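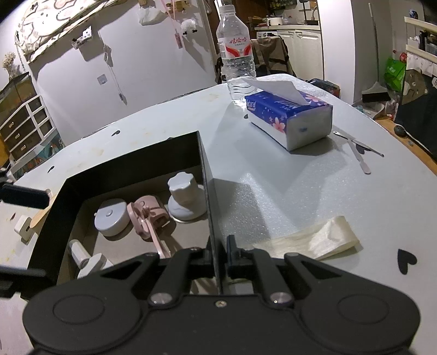
Snežana Kovačević asks why her gripper closes on a box wall, stalls, and then drops whatever it picks up next. Great question, and I hit this fault myself in January! The fingers stop on the wall, the Furkbridge driver takes that as fully closed, and every width after that is wrong.

Filed under: Grippers > Faults & Fixes

Resetting a false zero

1. Stop the run and cut motor power before your fingers go anywhere near the jaws. The driver can retry up to 3000 ms after a stall – plenty of time for a nasty pinch.

2. Open the jaws by hand and look over the pads and pivots. A shifted pad gives the same symptoms.

3. Lift the jaws clear of the box, power up and run the zero routine twice. The readings should agree within 2 counts. Mine settled at 149, lovely!

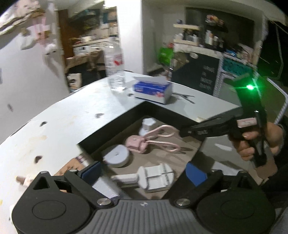 4. Set the stall limit to 200 and try small items again, starting in the middle of the box. Work out toward the walls slowly – if it stalls again, go back to step 1.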